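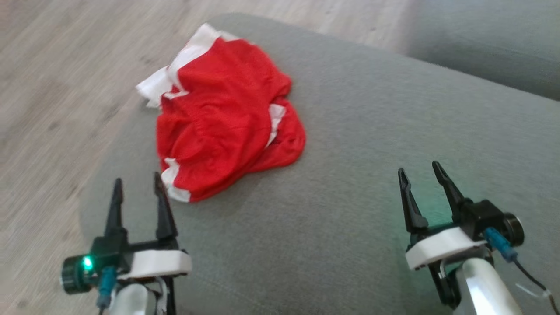 Red garment with white trim on the seat cushion, both grippers open.

Mevlow two-arm laundry unit, home inspection checklist
Site: Ovness, living room
Inspection date: 2020-03-26
Checklist revision: January
Task under inspection: picking up and folding clothes on a sofa
Result codes: OK, FIX (before next run), WATCH (run allowed, check again)

Section A. Before power

A1. Emergency stop within reach of the person standing by. OK
Comment: It's on a long lead now, which I love. Last time I had to lean across the work area to get at it.

A2. Cables on both arms seated and clear of the joints. OK
Comment: Moved each arm by hand through its full range. No pull at the connectors. I'd like to see the same routing on every unit.

A3. Gripper fingers tight, no chips or burrs. OK
Comment: Ran a scrap of nylon over all the fingertips and it didn't snag. Thin athletic cloth is fussy about this and a bath towel isn't, so test with the thin stuff.

A4. Floor walkway free of trip hazards. WATCH
Comment: Supply cord crosses the walking line. Taped down. A wall route would be better.

A5. Pockets emptied. FIX
Comment: One coin and a hair clip, both found by me and neither by the machine. Add a basket check before loading.

Section B. Work surface

B1. Cushions pushed back and level. OK
Comment: A sofa is a mean place to fold laundry! The seat gives, the front edge is round, and cloth slides off it. That's why I wanted to inspect on one. Anybody can look good on a flat table.

B2. Clothes separated, with no two pieces tangled. WATCH
Comment: Two red pieces in one load gave the planner trouble in the morning runs. It treated a leg of one as a corner of the other. Spread them apart for now.

B3. Lighting even, no direct sun on the cloth. OK
Comment: Shiny fabric was fine with the curtains drawn. Haven't tried it with them open.

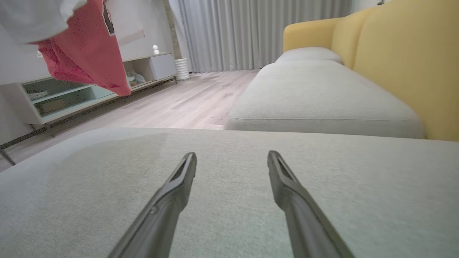
Can a machine fold the laundry at home yet?
It can fold some of it, slowly, with a person in the room. Towels and plain T-shirts are good. Shorts with an elastic waist are hit or miss, and fitted sheets are still ours.

Section C. Motion and force

C1. Arm speed limited to home setting. OK
Comment: Slow enough that I got bored, and for a first unit in somebody's living room bored suits me fine.

C2. Grip force under the limit on the fabric gauge. OK
Comment: Limit is 900 on the Ogura gauge, worst reading 696. Left and right were closer to each other than I've ever seen them.

C3. Arms stop on contact with a padded test block. OK
Comment: Stopped every time, from both sides. Really pleased with this one. On the older controller we'd get a shove first.

C4. Fingers don't press into the seat. WATCH
Comment: A soft cushion fools the height estimate. The fingers dip, the cushion gives, and the contact check doesn't trip. No marks on the upholstery, but I want a softer threshold for anything padded. Raklow has a patch in test.

C5. Arms keep clear of each other when reaching for the same piece. OK
Comment: There's a nice little pause where one waits for the other. Watch it if you get the chance.

Section D. Handling the clothes

D1. No tears, pulled threads or stretched waistbands. OK
Comment: Turned every piece inside out afterward and looked along the seams.

D2. Dropped item is noticed and the run pauses. FIX
Comment: Noticed when the drop is onto the seat. Missed when it goes over the front edge to the floor, and the arms then carry on folding air. Funny to watch, but it goes on the list.
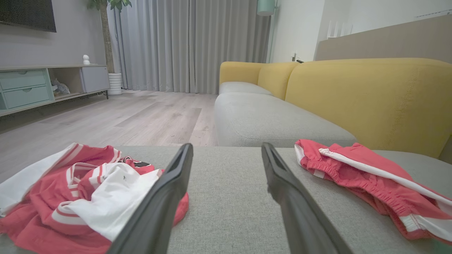
D3. Unfinished pieces are left in a safe state. OK
Comment: When it gives up, it opens the fingers, backs off and waits. Please keep that behavior whatever else changes. A machine that quits politely is one I'd leave running while I start dinner in the next room, once D2 is fixed.

D4. Folded stack stays put. WATCH
Comment: Fine for low stacks. Higher ones lean on a soft seat. Set a stack limit in the home profile.

Section E. Shutdown and log

E1. Arms park without sagging. OK
E2. Log saved and readable. OK
Comment: Cycle counter reads 1,383 at shutdown, 23 faults stored. Most are the tangle problem from B2.
E3. Motor housings checked by hand after shutdown. OK
Comment: Warm, well short of hot.

Overall: passed for attended use. Not passed for unattended use until A5 and D2 are closed.

General comment: I came away happier than I expected. Picking a crumpled pair of shorts off a couch is a lousy job for a robot, with no edges to find and everything moving when touched, and the unit had a fair go at it without hurting the clothes or the furniture. It's slower than a kid who's been told there's no TV until it's done. Next inspection should add socks, and I'd like to be the one who does it!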